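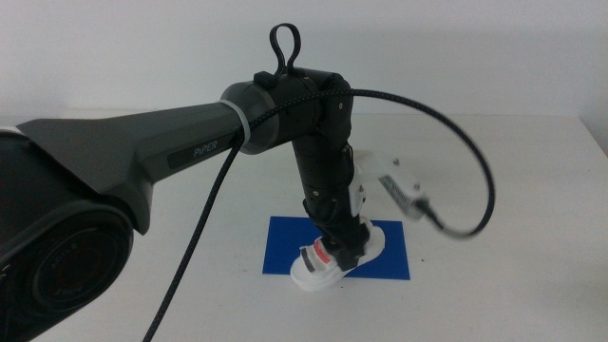
Kastthorpe open day - notes before I forget it all

Posted 2021-07-11, typed mostly on the train home with one thumb, so be kind.

Got there late. The bus from the station goes the long way past the reservoir and then stops for a driver change, which is not on the timetable. Should have walked. By the time I found the right gate the first mill tour had gone and the girl on the desk put me on the second, with a sticker that fell off before I reached the door.

For anyone who hasn't followed this saga - Kastthorpe is the old paper mill, shut for years, now making paper again in a small way under the Yeoman name. Good heavy cotton sheets for printmakers and watercolor people, plus a thinner one for bookbinding. I've been buying the thin one by mail since December and wanted to see where it came from. That's the whole reason for the trip.

The tour. Yvonne Cropper led ours. She worked at the mill in its first life, in the finishing room, and came back when it reopened. Talks fast, walks faster. Sensible shoes needed, the floor in the beater room is all slopes and drains.

Order of things was rag room, beater, vat house, press, drying loft, finishing. Same order the paper goes. Some notes from each.

Rag room - smells like a linen closet. Cotton offcuts mostly, from shirt makers, and some linen when they can get it. Everything is sorted by hand and the buttons and elastic come out here. Elastic is the enemy. One bit of it gets into the beater and you have little rubbery specks in every sheet for the rest of the batch. Yvonne has a jar of things found in the rags over the years. Keys, a tooth, a ration book.

Beater - loud. Big oval tub with a roll at one side, pulp going round and round like slow porridge. They run it for hours and the only real test for when it's done is somebody scooping up a bit in a jar of water, shaking it and holding it to the window. I asked if there was a chart. There is a chart. Noone looks at it.

Vat house - best part by a mile. Nuno Frade was making sheets and kept going the whole time we stood there asking him questions. Dip, lift, a little shake front to back and side to side, then it's paper, sort of. He says the shake is the job. Too hard and the fibers all lie the wrong way, too soft and you get a cloudy sheet. He learned on the small mold for two years before they let him near the big one. He makes 29 sheets to a post, and then the post goes to the press. Why 29 I don't know, I meant to ask and then we were moved along.

You could have a go. I had a go. Mine came out thick at one end and with a thumbprint in it (a "vatman's tear" is the proper name for the drip version, mine was just a thumb). They couch it onto felt for you and you get it by mail once it's dried. Five dollars, goes to the roof.

Press - quick stop. Hydraulic now, used to be a screw with a long pole and most of the village on the end of it. Water runs out across the floor so stand back, the man next to me did not.

Drying loft - up a stair that is more of a ladder. Tell them at the desk if you can't manage it, they have a film you can watch instead down in the store. Long room under the roof with shutters all down both sides, sheets hung over ropes in little batches. The ropes are cow hair, so as not to stain. Shutters get opened and closed all day depending on the weather, and Yvonne said a good loft hand can tell by the back of the neck. Hot up there. Beautiful light though. I would have stayed an hour if they'd let me.

Finishing - gelatin size, then a second drying, then sorting. This was Yvonne's old department and she slowed right down for it. Sheets get held up, flipped, and dropped into one of three piles - good, retree, and broke. Retree is the slightly-off stuff and that's what I've been buying, cheaper, and I honestly can't tell what's wrong with most of it. She could. She picked one off the pile, said "knot" and handed it to me and it took me an age to find the thing. The size of a grain of sand. 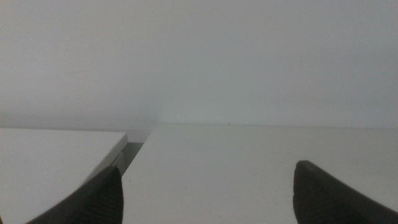 Can you buy paper on the day?
The store is open until the last tour comes back, and it takes cards and cash. Retree is only sold in packs of 7 sheets, good sheets you can buy one at a time.

Back to my day. Lunch was in the old stables. Soup, rolls, a very decent ginger cake. Line was long at noon, much better at half past one. Sat with Hayley Catterall, who binds books and drove down with a whole trunk of them to show people. She uses the thin sheet for endpapers and had the same complaint as me, that it curls if you so much as breathe near the paste. Her fix is to damp the sheet all over first, leave it under a board while you make tea, and only then paste. Going to try it this week. She also said grain matters less with handmade, which I half knew, but it does still matter a bit with this one and she folds a corner each way to check. So there you go.

Afternoon was talks. I went to 2 of them and skipped the one on water rights.

First one was Tia Treloar on watermarks. She makes the wire designs that get sewn onto the mold and had a box of them to pass round, from plain initials up to a heron with every feather done. Wire is bent with tiny round pliers, then stitched on with more wire, finer. A mark wears out and gets repaired, and if you have enough sheets you can follow the repairs and put the sheets in order. People date old letters that way. She showed the same heron early and late - late heron has a bent leg. I could of listened to that for another hour. She does a weekend class in the fall but it fills up, get on the list.

Second was Haziq Hutapea on Draleck, the mill a bit further down the river that never reopened. Mostly old photos and wage books. Draleck made brown wrapping paper and sugar bags, not fancy, and it employed far more people than Kastthorpe ever did. The wage books have women's names in one column and a lower rate next to them, all the way down, for the same loft work. He let that slide stay up a while. Then the flood, then the fire, then a carpet store, then nothing. He's collecting family stories and photos, so if yours worked there, email the mill and they'll pass it on.

Bought too much. One pack of retree, two good heavy sheets, and a notebook bound by someone who signs as Tulterero, gray linen, really lovely stitching on the spine. No idea who that is. If you know, tell me in the comments, I want another for my sister.

Practical stuff in no order:

Parking is a field. Fine if dry.
Restrooms by the stables, not in the mill.
Dogs ok outside, not on the tour.
Photos ok except in the size room, something about the steam.
Tour is an hour and a half, they say an hour.
Take a flat folder or a tube if you plan to buy. The bags they give you are nice but they bend, and one of my heavy sheets now has a dent in the corner.
Last bus back is earlier than you'd think. Check it when you arrive.

What I'd change - smaller groups. Ours was big enough that the back half heard nothing in the beater room, and there's only so much you can get from watching someone point. And signs. The gate on the map is not the gate that's open.

Would go again, and will, probably for Tia's class if I get a spot. My thumbprint sheet should turn up in the mail in a couple weeks, I'll post it when it does.

Train's pulling in, more later if I find the other page of notes.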